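How to Compare Two Grippers in Simulation Before You Spend Money on Either One

Monday, October 7, 2019
8 minute read
Filed under: Arms & Grippers, Bench Notes, Beginner Friendly
Print this page | E-mail this to a friend

My friend Lorna Ocampo called me in February because she had two gripper quotes sitting on her kitchen table and couldn't decide between them. One was for a plain two-finger gripper at $1,390. The other was for a three-finger model at $3,720, and the salesman had been so nice about it that she felt a little guilty for hesitating! I told her to put both quotes in a drawer and give me a couple of weekends, and what follows is pretty much what we did, cleaned up so that you can do it too.

You'll want a simulator that can load your arm (we used Rununo, but the steps carry over to most of them), a model file for each gripper, and a few household objects to pick up. You don't need the real arm for any of it. Lorna's was still in its crate.

Step 1. Write down what you want picked up

I know, everybody wants to skip to the fun part. But get a piece of paper and list the things your arm will be handling, and next to each one write how a person would pick it up. A mug goes by the handle or the body. A book goes by the spine. A small bowl goes by the rim, pinched between thumb and finger, and bowls are where I like to start because the rim is thin, it curves, and a gripper that comes in a little crooked will either miss or tip the whole thing over.

Step 2. Build one room and leave it alone

Load your arm, put it on a stand, and set a table or cabinet within easy reach. Then save that file under a name you'll recognize and don't touch it again. Ours is called "baluyot_base," after Baluyot, the object pack we pulled the furniture from. Every test starts from a copy. The first time I ever compared grippers I kept nudging the table between runs to be helpful, and by Sunday night I had a lovely spreadsheet that didn't mean a thing.

Give the arm some company on the tabletop, too. A bare surface makes every gripper look good. One tall object near the target is plenty, and maybe a second dish off to the side, so that you find out how much elbow room the fingers and the wrist want as they come down.

Step 3. Set the approach

Start with a straight-down approach, fingers pointing at the floor, and line the fingers up so that one will go inside the bowl and the other outside. Bring the arm to a spot well above the bowl, pause, then lower it slowly. I run the last bit of the descent at a quarter of the speed of the rest. If your software lets you single-step through it, do that at least once for each gripper and look from two or three camera angles, because a finger that seems perfectly centered from the front can be sitting right up against the far wall of the bowl when you swing around to the side.
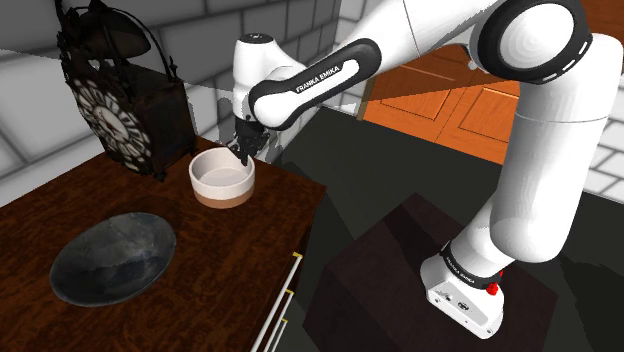
Now close the fingers and lift straight up, a hand's width or so, and hold there while you count to five. Then set the bowl back down and open. That whole sequence is one trial, and you'll be running the same one over and over, so take the time to get it right with a single gripper before you swap in the other.

A word about friction, which tripped us up for an entire afternoon. The two gripper models came from different places, and the three-finger one arrived with fingertip friction set so high that it could have picked up a bowling ball by breathing on it. Open both model files, find the fingertip values, and make them match unless you have real numbers from the maker for both. Check the closing force while you're in there.

Step 4. Run enough trials, and shake things up a little

We ran 100 trials per gripper per object. For each trial the script shifted the target a small random amount and turned it a bit, and (please don't skip this) both grippers got the same list of shifts, made from the same random seed. My nephew-in-law Ariel Maglaya wrote that part for us in Plorkusix, and he was very patient about explaining to me what a seed was.

Write down four things for each trial:

- Did the object come up off the surface?
- Was it still held at the end of the five count?
- Did the arm or gripper bump anything else?
- Where did the object end up after it was let go?

Let the script fill in the first three if you can. For the fourth I still like to watch a handful of replays with a cup of coffee, as you'll notice funny habits that way, like a gripper that always drags the bowl a little toward the robot before it lifts.

Step 5. Read the results slowly

Look at one object at a time before you look at any totals. The three-finger gripper was wonderful with Lorna's round things, the oranges and the jar lids, and I could see why the salesman was fond of it. On bowl rims it had trouble finding room for that third finger, and it knocked into the neighboring object far more often than the two-finger one did. Neither of them was any good with a wide, shallow dish from straight above. For that you'll want to tilt the wrist and come in from the side, and I'd treat it as a separate test with its own base file.

Then go back to your paper from Step 1 and see which objects matter most to you. Lorna's list was mostly bowls and cups, so the choice got a good deal easier.

Step 6. Keep a little doubt handy

A simulator is kind about some things and hard on others. Soft fingertips are tricky to model, cables don't snag, and your real table is probably not level. Before you order, ask the seller for a loaner or a return period and repeat just your two worst objects on the real arm. Favham, the shop Lorna ended up buying from, let her keep hers for two weeks before charging the card. She went with the two-finger gripper and a spare set of longer fingers, and the whole order came to $1,796 with the mounting plate and shipping.

If you get stuck on matching the friction values, write to me and tell me which two grippers you're working with, and I'll dig out my notes. I'm hoping to do the tilted-wrist test next, once Ariel has a free weekend.

Print this page | E-mail this to a friend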